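2021-03-21, Kidimdale, bench by the window

Sunday shift, so the heating is off and the coffee is whatever was left in the pot.

Fruit task, second session. The goal is still 100 clean demos by April, all done on the leader arms, no scripting. The prompt on the sheet says "move the produce between the bowl and the table," which sounded fine when I wrote it and now strikes me as the sort of thing you'd say to a teenager and then regret.

Notes on driving, mostly for Octavio, who takes over on the next shift:

Round things are easy until you squeeze them off center. Then they leave. Come straight down, close slowly, wait a beat before you lift. I kept rushing the lift and threw out 15 takes for it, every one of them my own doing.

The bowl rim is wavy, so there is no single safe height. I clipped it twice by aiming for a low spot and drifting to a high one. Go over the rim with room to spare, even if it looks timid on playback. Timid is fine. The policy will copy whatever we do, including my habit of hovering over a thing for two seconds while I make up my mind. Please don't hover. If you have to think, think with the recording off.

Stems are a nuisance. Anything on a branch swings or drags its neighbors along, and from the wrist view you can lose half of it behind your own finger. I've been picking the singles first and leaving the bunches for when my hands are warmed up.

Two arms: say out loud which one is moving. I drove alone this morning and still managed to get them in each other's way, which takes talent.

Wrist views from today:
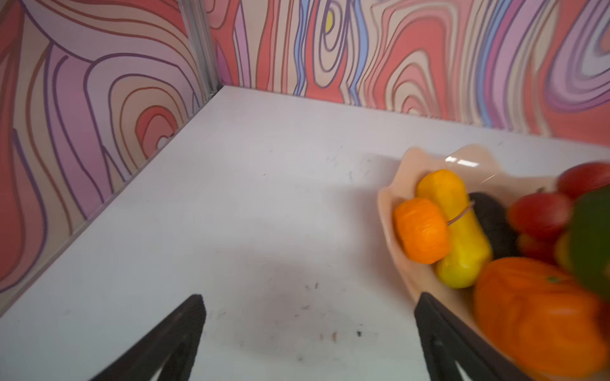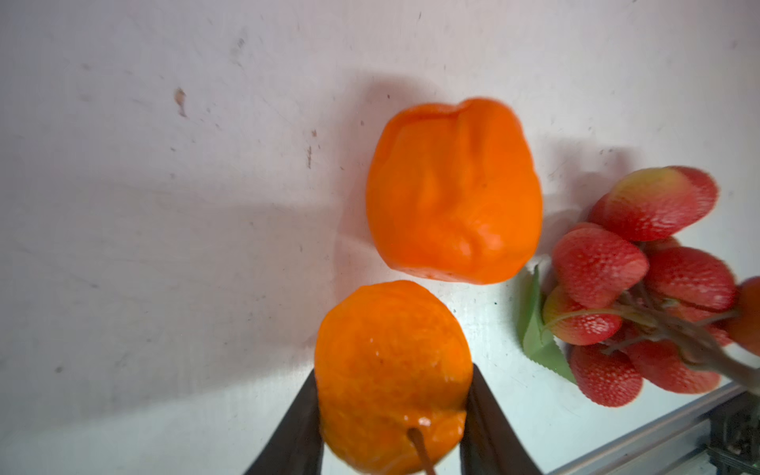
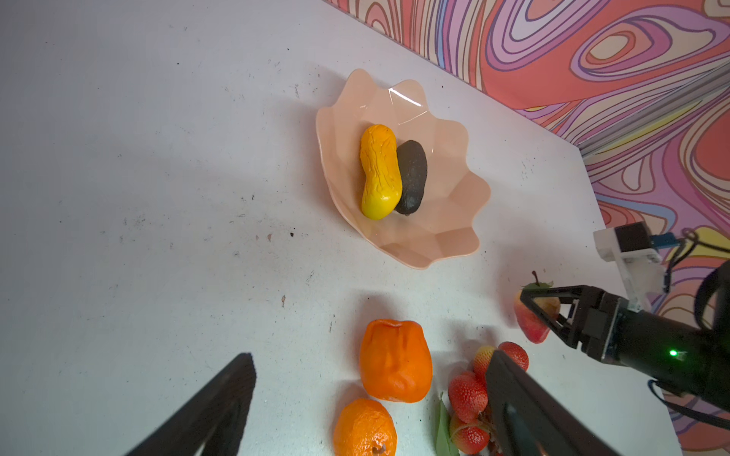 Sent the notes to Safta Crăciun before lunch. Her answer was that I'm being too tidy about it, and that throwing out every slipped grasp leaves the robot with no idea what to do after a slip. She wants the takes kept where the fruit got away and I went back for it, so long as the recovery is quick and I don't chase the thing all over the table. Her other point was that if I always take the singles first, we'll end up with a policy that has strong opinions about order and no skill at bunches.

Annoyingly, I agree with both. Went back through the reject folder and pulled out the ones with a decent second try. They go in under a separate tag, "recover," so we can train with and without and have an argument with numbers in it for once. The ones where I clipped the bowl stay rejected. I have some pride.

Changes for next session:

Shuffle the pick order. Draw from the card stack, do what the card says, no swapping a card you don't like. (Octavio, I know about the swapping.)

Start positions: move the bowl between takes. I left it in the same place far too long this morning and only noticed on playback.

Left leader arm has a sticky trigger again. It closes fine and opens late, so every release has a little hitch in it. I've cleaned it. If it's still doing it, swap in the spare from the Nornelel drawer and write down which take you swapped at.

Wipe the table. It has gone speckled, and I'd like to know whether that matters before we have 1,000 episodes of it. Do a short batch before wiping and a short batch after, same cards.

Ruth asked whether we could skip the teleop and just move the arm by hand for the easy picks. Tried it last thing. It's quicker to learn and much smoother near the table, but my hand ends up in the camera view almost every time, and then we're training on my sleeve. Parking that until somebody has a better idea for where to hold it.

Drive is nearly full. Copy to the Clukach box before recording anything else.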